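Print this article
E-mail this article

Buy the Table Before You Buy the Second Arm

I love budget season. Give me a blank sheet and a July deadline and I'm happy, and this year I'm happier than usual, as we get to plan for robots!

Everyone at Fikus wants to start with the arm. Fair enough, arms are wonderful. But my plea to anyone filling in an equipment request is to price the boring stuff first: the tabletop, the spare fingers, the things the robot is supposed to pick up and put away. Our first request had 2 arms on it and no furniture at all. Rianne Cuypers sent it back with one question, which was where we thought the drawers would come from.
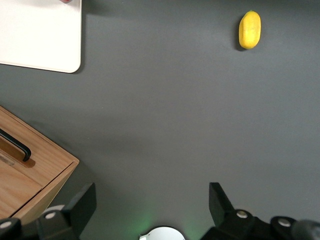 A yellow fruit, a wooden unit with a black handle, and plenty of open gray table.

She was right, and I've become a bore on the subject. A plain matte surface and a few household things will keep a team busy for months (ours argued for a whole afternoon over handles, and it was a great afternoon). Henar puts money aside for props every quarter. Declercq didn't, and spent 3 weeks borrowing from the kitchen.

So here's my pitch for the Medance plan: one arm now, a proper bench, two sets of spare fingers, and a line for groceries. Put 100 dollars on that last line and let people spend it without a form. The second arm can wait until spring, and I'll be first in the queue to unpack it.

E-mail the author
Print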